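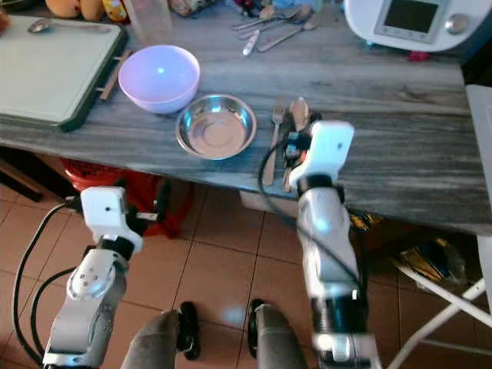

Right gripper at the handles of a fork and a spoon, with the bowls to the left.

Setting the Grasp Planner for Thin Cutlery

This page applies to the Vandik planner with the default perception module. Users should complete arm calibration before proceeding.

1. Open the planner settings and select the Tableware profile.
2. Set the minimum cluster size to 36 points. Higher values cause fork handles to be dropped from the object list.
3. Enable "Merge parallel handles" only if two utensils are to be lifted together.
4. Set the approach height to 100 mm and run the plan in preview mode.
5. Check that the previewed path of each arm clears the table edge and the cables.
6. Save the profile and restart the control node.

If the log reports error 1001, the depth map is out of date. Refresh it and repeat step 4. Requests for changes to the profile should be addressed to Su-bin Chae.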